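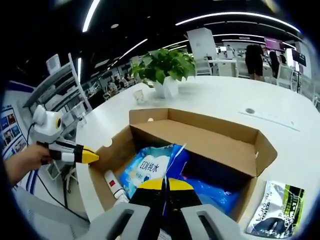

手持式夹爪作业：纸箱内为包装商品，左侧为另一只手持夹爪。

分类：物流自动化 ｜ 拣选与装箱 ｜ 劳动组织

手持夹爪示教装箱

手持夹爪示教装箱，指由人员手握与机械臂末端同构的夹爪完成取物、放置、装箱等动作，并将动作轨迹与末端视角画面一并记录，供后续机械臂控制策略训练使用的作业方式。该方式多见于小批量、多品种的日用品分拣场合。与遥操作相比，手持示教不需要机械臂在场，工位可设在普通办公桌上。

1 术语

“示教”一词沿用自工业机器人领域，原指操作者借助示教器逐点记录机械臂位姿。手持夹爪示教中，记录对象由离散点位变为连续动作，操作者的身份也由设备调试人员扩展到普通装箱工。部分企业内部文件称之为“夹爪岗”或“数据工位”，两种叫法并无严格区分。

2 设备构成

典型工位由一对手持夹爪、工作台、周转容器和记录主机组成。夹爪通常包括外壳、两指机构和手柄，指尖多采用与外壳不同的颜色，便于在画面中判断开合状态。部分型号在壳体上设有镜头，部分型号以线缆传输数据。双手作业时，左右夹爪须进行时间同步，偏差超过规定值的记录作废。

3 作业对象

装箱类任务的对象以软包装、管状物和扁平盒装商品为主。三类物品对夹持的要求不同：

软包装（袋装湿巾、袋装液体等）受力后变形，夹持点宜选在封边或内容物较厚处。
管状物易滚动，宜沿轴线两侧夹取，放入箱内后紧贴箱壁。
扁平包装平放于桌面时缺少可供夹指插入的间隙，通常先将其推至桌沿或以另一只夹爪抬起一角。

瓦楞纸箱的翻盖会遮挡末端视角。作业规程一般规定开箱后将翻盖外翻或竖立，并在同一批次内保持一致。

4 作业流程

单次作业称为一“条”，从夹爪离开初始位置起算，至物品入箱、夹爪复位止。中途掉落物品的，可在同一条内重新夹取，但须加注“重试”标记。徒手扶正物品的，整条作废。批次结束后由复核人员抽查，抽查项目包括指尖是否出画、物品是否完整入箱以及标记是否与画面一致。

5 应用实例

5.1 Brastthorpe分拨中心

Brastthorpe分拨中心原有装箱线全部由人工完成。该中心引入手持示教后，从装箱岗抽调人员组成记录班组，首期完成有效记录3166条，作废1524条。作废原因以徒手干预和同步偏差居多。中心随后将每班记录上限定为300条，超出部分不计入考核。

首台机械臂投入使用后，仅承担管状物和小型盒装商品的装箱，软包装仍由人工处理。原装箱岗的工作内容相应变为三部分：处理机械臂退回的物品、补装软包装、更换周转箱。

5.2 Werncombe门店仓

Werncombe门店仓面积较小，未设专用产线，示教工位与订单打包共用工作台。该仓采用Pešek型夹爪，配合名为Gamton的记录软件。因订单高峰时段须让出台面，记录作业集中在上午进行，每个批次50条。该仓未减少打包岗位，但排班由两班改为错时制，员工对错时制的意见不一，后保留自愿换班。

6 对岗位的影响

6.1 技能要求

徒手装箱依赖指腹触觉，改用夹爪后触觉反馈大为减弱，操作者须以视觉和手柄阻力判断是否夹稳。熟练装箱工在初期的速度常低于徒手作业，其对摆放顺序和空间利用的经验则可以直接沿用。新入职人员没有徒手习惯，徒手干预造成的作废较少，但箱内摆放质量偏低。

6.2 劳动负荷

手持夹爪的重量由腕部和前臂承担，长时间作业易引起疲劳。常见措施有缩短单次连续作业时间、左右手轮换主操作以及降低台面高度。立姿与坐姿均有采用，坐姿作业时纸箱深度不宜过大，否则前臂须抬高越过箱壁。

6.3 计酬与考核

按件计酬的装箱岗转为示教岗后，原有件数指标不再适用。若仍按条数计酬，操作者倾向于选择容易夹取的物品，导致记录种类单一。较多单位改为计时制，并对物品种类设最低比例。动作记录的使用范围、保存期限，以及能否用于评价个人绩效，应在上岗前书面告知。

6.4 岗位增减

机械臂投用对岗位数量的影响取决于商品构成。软包装占比高的仓库，人工装箱需求下降有限；盒装商品占比高的仓库，装箱岗减少较明显，复核与异常处理岗有所增加。后者的班次分布与原岗位不同，夜班比例往往上升。

7 局限

手持示教所得动作由人的手臂完成，其可达范围与机械臂不完全一致，部分轨迹在机械臂上无法复现。在办公区域布设工位时，背景人员走动、显示屏和顶部灯带会进入画面，是否需要遮挡视训练方法而定。

参见：遥操作；末端执行器；料箱拣选；人机协作工位

最后修订：2025年1月23日

本网站使用Cookie以改善浏览体验。继续浏览即表示您同意我们的Cookie政策。 接受 ｜ 管理设置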